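Toy Trays and Tidy-Up Tables: Your Questions

I get the same emails every few weeks, so I've put my answers in one place. I run the tidying bits of this site from a small house in Gurcombe with two children, one cat and far too many toy cars. I'm not a professional organiser (my sister would laugh out loud at the idea), but I've been sorting small toys into trays for years now and I've got opinions!

What do you mean by a tidy-up table?

It's a big flat surface where everything from the floor gets dumped before it gets put away. Ours used to be the dining table. You scoop up the lot, tip it out at waist height, and sort it standing up. My back is so much happier, and the children think it's a game, at least for the first ten minutes.

Do I need to buy a special table?

Goodness, no. A dining table, a desk, a pasting table from the shed, a door laid across two trestles if it's steady. The only thing I'd insist on is that you can reach the middle without climbing. If it's too deep, everything drifts to the far side and lives there until Christmas.

What should I cover it with?

Something plain and not shiny. I started with a flowery oilcloth and it was hopeless, I couldn't spot a single doll's shoe on it. Brown, grey or dark green all work well. It'll ruck up a bit at the back whatever you do, and I've stopped fussing over that. If it really annoys you, a couple of tablecloth clips will hold it.

Which trays do you use?

Shallow ones with open tops. I've tried deep boxes, lidded boxes, drawstring bags and a very expensive wicker thing, and every one of them turned into a place where toys went to be forgotten. With a shallow tray you can see what's in it from across the room, and so can a four-year-old. Mine came from Griston, the hardware shop at the bottom of our hill, but any smooth plastic tray will do. Smooth is worth looking for, as the ones with a basket-weave pattern collect crumbs and glitter in all the little holes.

What about the stacking sort from Brornel?

Lots of you have asked! I borrowed a set from the playgroup for a month. They stack beautifully and look lovely on a shelf, but my two would only ever use the top one. If your children are older, or you're the one doing all the putting away, I'd say go for it.

Does the colour matter?

More than I thought it would. A bright tray says "toys go in here" to a child who can't read a label yet. We have one colour for vehicles, one for animals and one for bricks, and when a grandparent comes to stay they can join in without a briefing. Just don't do what I did and buy two shades of green. There were tears, and some of them were mine.

How many trays should I have out at once?

One to begin with, please. I know it's tempting to line up a whole rainbow, but a small child faced with a row of trays will put the farm animals in all of them. One tray, one sort of thing, fill it, swap it for the next. Once they've got the hang of that you can put two side by side.

How do you work out how many toys is too many?

I'm the wrong person to ask, as I once counted ours. We had almost 2,000 separate bits, and 700 of those were bricks. I sat on the stairs for a while after that. These days I don't worry about a total. If the cars won't fit in the car tray, some cars go in the loft for a few months, and when they come down again they're as good as new ones.

Where do you start with a really big mess?

With the easiest toy you can see, and for us that's always a car. Cars are chunky, they don't come apart, and there's no arguing over what they are. Stand one next to the tray and let your child pop it in. Then ask for another. It's a gentle way in, and you can sneak towards the puzzle pieces later.

Can you show me a tray and a car on the table?

Of course! The tray's a shallow bright blue one, with a small yellow car beside it on a brown covering, and plenty of bare table left over. I'd keep the tray off to one side like this, so that the rest of the surface is free for tipping out and spreading.

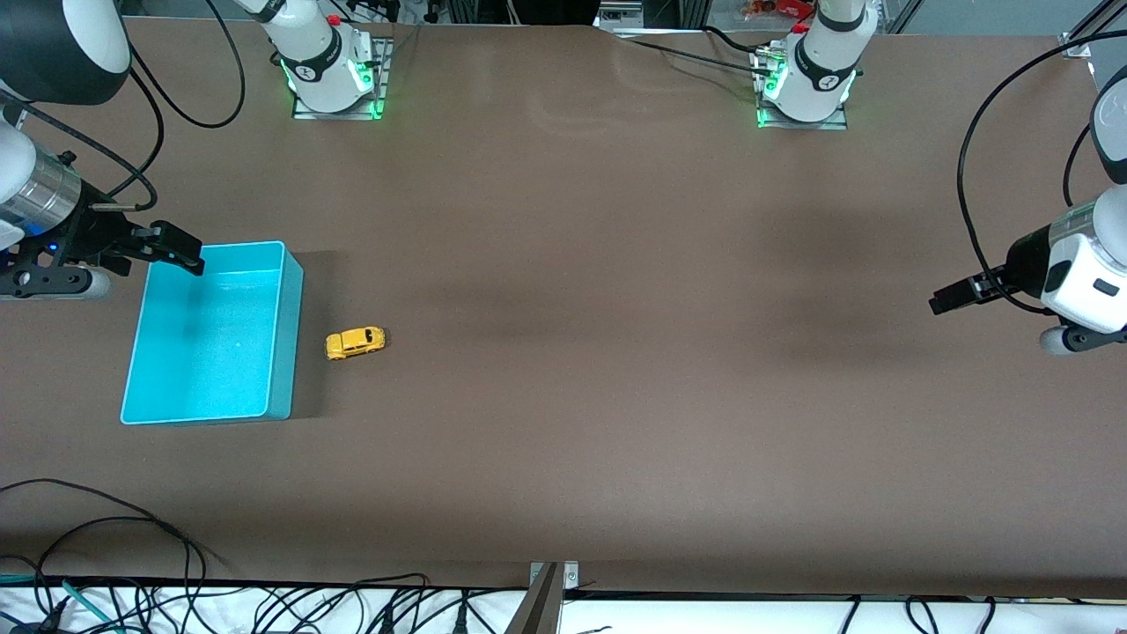 Radwan wrote in to say that all this is fine for cars but falls apart with jigsaws, and that a tray with low sides only means the pieces end up on the carpet again. I think that's fair. For jigsaws I've gone over to zip bags, one puzzle to a bag, with the picture cut from the box lid and slipped in at the front. The bags then stand up in a tray like files, and so far we've only lost one corner of a lighthouse.

Should the children do it, or should I?

Both, if you can bear it. I do the tipping out and the boring bits (hair bobbles, pen lids, that one sock) and they do the trays. If I'm on my own in the evening I put the radio on and do the whole thing myself, and it's quite soothing, especially with a biscuit.

How often do you do a proper sort?

A quick one before tea most days, and a proper one in March and again before the birthdays start. I used to aim for every weekend and I just resented it.

How do you clean the trays?

Warm water, a squirt of washing-up liquid and an old flannel. Dry them before the toys go back in, especially anything with metal axles. Stickers come off with a dab of cooking oil, left for a bit and then rubbed.

What do you do with toys that don't belong anywhere?

They go in the odds tray. Every house needs one. When it's full we go through it together, and whatever's still a mystery goes in the bin or to the playgroup's junk modelling corner, where they're thrilled to have it.

My question isn't here. Can I ask you?

Please do, there's a comment box at the foot of the page. I read them all, usually with a cup of tea once the children are in bed, and I'll add new answers when I get the chance.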